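Dellow 2.4｜手持ちグリッパ用 軌道復元・同期ソフトウェア

提供：Fledurside
更新日：2023/8/1

Dellowは、手持ちグリッパで集めた動作データを、ロボットの学習にそのまま渡せる形まで整えるソフトウェアです。カメラ映像の取り込み、マーカー検出、左右の手先軌道の復元、時刻合わせ、区間の切り出しまでを一本のパイプラインで処理します。2.4では左右両手の扱いを根本から書き直しました。開発チーム一同、早く使ってほしくてうずうずしていた版です！

両手の軌道をひとつの座標系で
左右のグリッパを別々に推定してあとから重ねる方式をやめ、立方体マーカーの見え方と手元カメラの自己位置推定を同時に最適化するようにしました。片方の手がもう片方の陰に入っても、見えている面が1つあれば相対姿勢をつなぎ続けます。社内の両手作業セットでは、98%の区間が手修正なしで通りました。布をたたむ、ふたを開ける、といった両手が近づく作業で違いがよく出ます。

魚眼映像はゆがんだまま処理
広角映像を平面に展開してから検出すると、周辺部の情報がずいぶん捨てられてしまいます。Dellowは魚眼モデルのまま特徴点とマーカーを追うので、画面の端に寄った目印も位置推定に使えます。蛍光灯や窓の強い光が入る部屋向けに、露出の変化を見込んだ追跡モードも付きました（設定名は「Wi」。開発中の呼び名がそのまま残りました）。

時刻合わせ
頭部カメラと左右の手元カメラ、あわせて3台までを共通の時計に載せます。録画開始がばらばらでもかまいません。最初の数秒の動きから各ストリームのずれを推定し、タイムライン上に波形で表示します。ずれが気になるときはドラッグで直せて、直した値は同じセッションの全区間に反映されます。

計画側とのつなぎ
復元した軌道は、動作計画ツールTrivexの形式で書き出せます。対象アームの可動範囲と速度上限を読み込ませておくと、再生できない区間にその場で色が付きます。収録をやり直すかどうかを、機材を片付ける前に決められるのがとても便利です。

開発者より
「今回いちばん時間をかけたのは、検出が途切れたあとの復帰です。復帰の瞬間に軌道が跳ねると、学習側では本物の動きに見えてしまうんです。ここがなめらかになったときは、思わず声が出ました」（知覚担当 So-yul Do）
「ログ画面も全部作り直しました。どのフレームで何を信用したのか、クリックひとつで追えます。ぜひ触ってみてください」（ツール担当 Treasa Coughlan）

動作環境
OS：Ubuntu 20.04／22.04
メモリ：32GB以上を推奨
GPU：CUDA対応、VRAM 8GB以上
並列処理：最大4セッション
入力：MP4、MCAP
出力：HDF5、Zarr、Trivex形式
操作：GUI、コマンドライン、Python API

2.3からの移行
既存のプロジェクトは開くだけで変換されます。キャリブレーションファイルは共通ですが、左右のマーカーIDを手書きで指定していた場合は、設定の「両手」タブで一度確認してください。

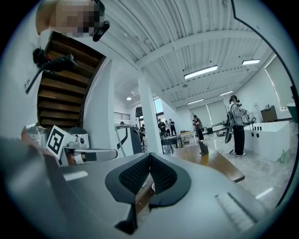
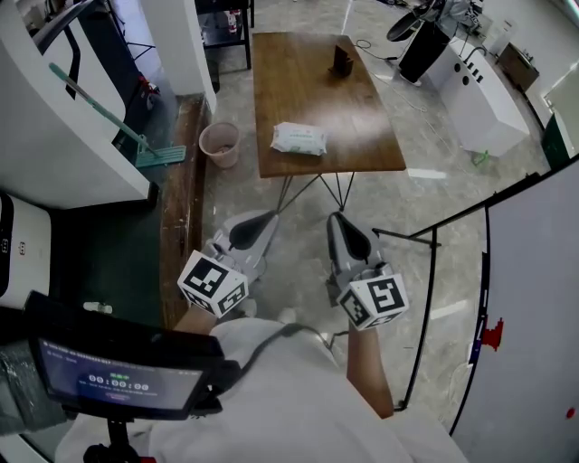
1枚目：グリッパ側のカメラ映像。2枚目：頭部の視点から見た左右のグリッパとマーカー。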